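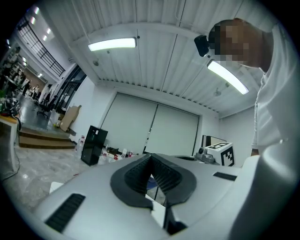 Inicio Productos Pinzas Recambios Soporte Contacto

Utilizamos cookies propias para recordar su idioma y su cesta. Aceptar Configurar

Plirano, pinza de mano para enseñar tareas

La Plirano es una pinza que se lleva en la mano y que registra lo que hace quien la usa. Después, un brazo robótico aprende de esos movimientos. Lo que nos entusiasma de este equipo, y lo decimos tras meses de trabajar con él a diario, es quién acaba enseñando: la persona que conoce el puesto. En el taller de Skitberg la primera que lo probó venía de montaje y no había programado nunca, y antes de la pausa del café ya estaba discutiendo con nosotros el orden de los gestos (tenía razón ella).

Se puede usar suelta o en pareja, una en cada mano. Con dos se enseñan tareas de sujetar y colocar, doblar, pasar una pieza de una mano a la otra, abrir una bolsa mientras se mete algo dentro. Los marcadores en blanco y negro van fijados a la pinza y sirven para situarla en el espacio, así que conviene no taparlos con la manga ni pegarles etiquetas de inventario, que ya nos ha pasado.

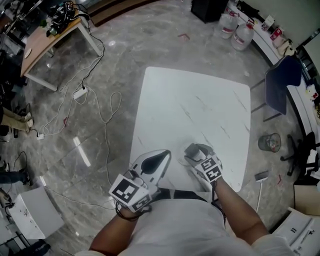 Los primeros días cansan un poco la muñeca. Recomendamos turnos cortos y cambiar de tarea a menudo, y también ajustar la correa con la mano abierta. Quien tiene la mano pequeña suele preferir la empuñadura estrecha, que se pide aparte sin coste.

Qué cambia en el puesto

Cambia bastante, y no todo es cómodo. Las tareas repetidas se van pasando al brazo y queda más tiempo para revisar, preparar material y resolver lo raro. En Skitberg, 6 personas pasaron de embalar toda la jornada a repartirse entre embalaje y enseñanza, con 3 puestos fijos que rotan. Hubo dudas, claro: ¿y si enseño mi trabajo y luego sobro? Allí se acordó por escrito, antes de encender nada, que las horas de enseñanza cuentan como formación y que cada cual decide qué tareas propone. Nos parece una manera estupenda de empezar y la comentamos con todos los talleres que nos llaman.

También cambia la conversación. De pronto se habla de cómo coge cada uno una caja, de por qué alguien gira la pieza antes de soltarla, ¡cosas que llevaban años sin decirse en voz alta!

Contenido del conjunto

- Dos pinzas Plirano con correa y marcadores montados.
- Almohadillas en V de repuesto. Son piezas de desgaste; se cambian sin herramientas.
- Cables de conexión y soporte de mesa Pulladeck, para apoyar las pinzas entre una toma y otra. 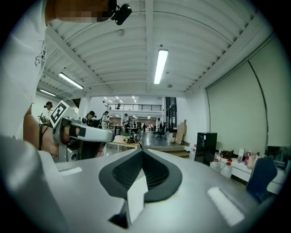
- Maletín rígido Zürcher con espuma cortada a medida.
- Guía de inicio en español, con nueve ejercicios de dificultad creciente.

Referencia del conjunto: 2958. Plazo de entrega habitual, casi tres semanas. Los pedidos de julio salen más tarde por el cierre del almacén.

Las almohadillas se limpian con un paño apenas húmedo, nunca con disolvente. Para pedir recambios basta con indicar la referencia y si la pinza es de mano izquierda o derecha.

Ficha revisada el 1 de diciembre de 2018.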